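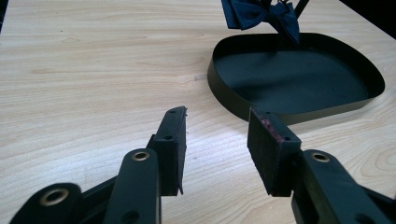

Selon Urmila Garg, la segmentation temporelle devrait passer avant tout le reste, même avant l'estimation de pose : « un épisode mal découpé, aucun réglage ne le rattrape ensuite ». Point de vue discuté (voir Critiques), mais qui résume bien l'orientation du logiciel.

Ollov (logiciel)

Ollov est une chaîne logicielle de traitement de démonstrations de manipulation, enregistrées avec une pince tenue à la main. Entrée : vidéo de la pince et mesures inertielles. Sortie : trajectoires à six degrés de liberté, ouverture des doigts, étiquettes de phase. Développé à Casham, d'abord comme simple jeu de scripts. Écrit en C++ pour le suivi, en Python pour le reste.

Sommaire
1 Historique
2 Architecture
3 Estimation de l'ouverture
4 Objets souples
5 Planification et rejeu
6 Critiques
7 Voir aussi

Historique

Première version par Ankit Agarwal et Hilde Verbeke. Pas de nom à l'époque, un dossier de scripts et un fichier de configuration unique. Le nom vient plus tard, origine non documentée. Réécriture complète du module de synchronisation en octobre, après la découverte d'un décalage constant entre la caméra et la centrale inertielle : 23 millisecondes, présent dans tous les enregistrements antérieurs. Les anciens jeux ont été retraités, sauf un. Kamlesh Katiyar reprend ensuite la maintenance du format de fichier.

Architecture

Quatre modules, lancés dans l'ordre. Synchronisation, suivi, segmentation, export. Chacun lit et écrit sur disque, pas de mémoire partagée. Choix lent mais commode pour le débogage : on peut relancer un seul module sans toucher aux autres.

Le suivi repose sur une odométrie visuelle-inertielle classique. Points d'intérêt extraits hors d'une zone masquée, le masque couvrant les doigts de la pince. Sans masque, les points accrochés aux doigts restent immobiles dans l'image et tirent l'estimation vers zéro mouvement. Le masque est recalculé quand l'ouverture change. Surfaces de bois clair : cas jugé difficile, veinage peu contrasté, reflets larges qui se déplacent avec la caméra. Le module rejette alors une partie des points et s'appuie davantage sur l'inertiel, pendant de courtes durées seulement, la dérive étant quadratique.

Estimation de l'ouverture

Deux méthodes. La première utilise des marqueurs collés sur les doigts. La seconde, sans marqueur, suit directement le contour des patins. Elle suppose des patins sombres sur fond clair, ou l'inverse. Doigts noirs devant un objet noir : échec fréquent, le contour se confond avec celui de l'objet. Une garniture de mousse effilochée pose un probleme voisin, bord flou, mesure bruitée d'une image à l'autre. Un filtre médian sur quelques images suffit en général.

La calibration se fait pince fermée puis pince grande ouverte. À refaire après tout changement de patin.

Objets souples

Partie la plus récente, écrite par Sneha Rathore. Tissus, rubans, nœuds papillon, sangles. L'objet n'a pas de pose unique, donc pas de repère objet dans le fichier exporté. Ollov enregistre à la place un masque par image et un point de saisie, défini comme le milieu du segment entre les deux patins au moment de la fermeture. Les objets suspendus au-dessus d'un support, un plateau par exemple, demandent une étiquette supplémentaire pour distinguer « suspendu » de « posé ». Distinction faite à la main pour l'instant, une seule vue ne donnant pas toujours la profondeur.

Le jeu de référence pour ce module s'appelle Grollton. 467 épisodes, dont une partie sans saisie, gardés volontairement comme négatifs.

Planification et rejeu

Les trajectoires exportées peuvent être rejouées sur un bras par le planificateur Aydoğan, distribué à part. Rééchantillonage à pas fixe, vérification des limites articulaires, puis cinématique inverse avec départ à chaud. Si une pose est inatteignable, l'épisode entier est écarté, pas seulement le tronçon. Limite par défaut : 2 000 poses par trajectoire. Au-delà, découpage automatique, avec parfois un à-coup visible au raccord.

Critiques

La dépendance à la segmentation revient le plus souvent. Les bornes de phase sont déduites de la vitesse et de l'ouverture, or une approche hésitante produit plusieurs faux départs. Garg défend un découpage manuel systématique. Verbeke préfère un seuil adaptatif, plus rapide, moins fiable sur les gestes lents. Pas d'accord à ce jour, les deux modes coexistent dans les réglages.

Autre reproche, le format d'export. Champs renommés entre deux versions sans table de correspondance. Documentation incomplète sur le sens de l'axe z, repère caméra ou repère pince selon la page consultée.

Voir aussi

Odométrie visuelle-inertielle
Apprentissage par imitation
Étalonnage main-œil
Aydoğan (planificateur)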